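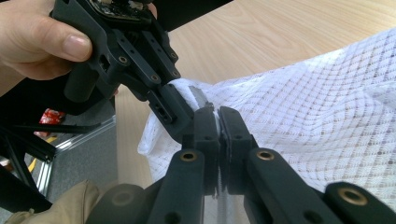
Open day at the Boateng blanket mill, Nistlow

The mill opens to the public once a year, in February, when the dye house is shut down for maintenance and there is room to walk people through. Tours leave from the loading dock every 20 minutes, starting at 9 a.m. I got there a little after ten and was put on the third group. Parking is in the gravel lot across the road. The lot by the office is for staff, and they do check.

Getting in

There is no charge for the tour. You sign a sheet, pick up a pair of foam earplugs, and leave any bag bigger than a purse on a shelf by the door. Closed shoes are required. A man ahead of me in sandals was sent back to his car, in February, which he seemed to have expected.

The wool store

The tour starts where the wool does. Bales come in washed, mostly from farms up the Vendlow valley, and are stacked by grade against the north wall. The smell is strong for the first few minutes. Our guide pulled a handful from two bales and passed them around so we could compare. The finer one goes into baby blankets and scarves. The coarser one makes the heavy camp blanket the mill is known for, and when I handled both I could tell them apart with my eyes closed.

The mill buys by the season and does not blend in any synthetic fiber. Someone asked about moths. The answer was that they keep the store cold and don't let stock sit.

Carding and spinning

Carding was the part I liked best. The card is a long line of rollers covered in fine wire, and the wool goes in at one end as clumps and comes off the other as a wide, thin web that looks as if it would fall apart if you breathed on it. It then gets split into strips and rubbed into soft rope with no twist. The spinning frame is in the next room and puts the twist in. They ran it for us at half speed so that we could see the yarn being drawn out.

The frame is an Uvetti, bought secondhand in 2000, and parts are hard to get. One end of the room is taken up by a second one of the same model that is kept only for spares. A good deal of it is already gone.

The weaving shed

Earplugs in from here. Four looms were running and the floor shakes under them. You cannot hear a guide in the shed, so the talking is done before you go in and again after you come out – a sensible way to do it, though people forget their questions.

Two of the looms were on the camp blanket, gray with a red stripe at each end. One was on a plaid order for a hotel. The last was weaving plain white cloth that is dyed after weaving. A weaver looks after two looms at a time and spends most of the shift watching for broken ends. When a warp thread breaks, the loom stops by itself, and the weaver ties in a new length with a small flat knot. We saw this done twice. It took less time than it takes me to thread a needle.

Finishing

Cloth off the loom is stiff and a bit greasy. It is washed, shrunk on purpose, dried on a frame that holds it square, and then brushed to raise the nap. The guide had a piece from before and a piece from after, cut from the same roll, and it is hard to believe they are the same cloth. After brushing, each blanket is looked over on a slanted table with a light behind it, and small faults are mended by hand. The mill finished 3938 blankets last year. The figure is chalked on a board by the door, with earlier years above it going back farther than I had time to read.

The shop

The tour ends in the shop, as you would expect. Seconds were on a table at the back for 30 dollars each, and by the time my group got there the gray ones were mostly gone. I bought a green one with a pulled thread near the hem. Firsts cost a good deal more and are the same price as in the catalog. There was coffee and a tray of corn muffins, both free.

Practical notes

The full tour takes a bit over an hour. Floors are level except for five steps down into the dye house, and you can skip that part and wait in the finishing room. The restroom is off the shop, not in the mill, so go first. Photos are allowed everywhere but the pattern office. The Nistlow diner is a short walk down the hill and was serving lunch until two – the bean soup was good, the pie was sold out.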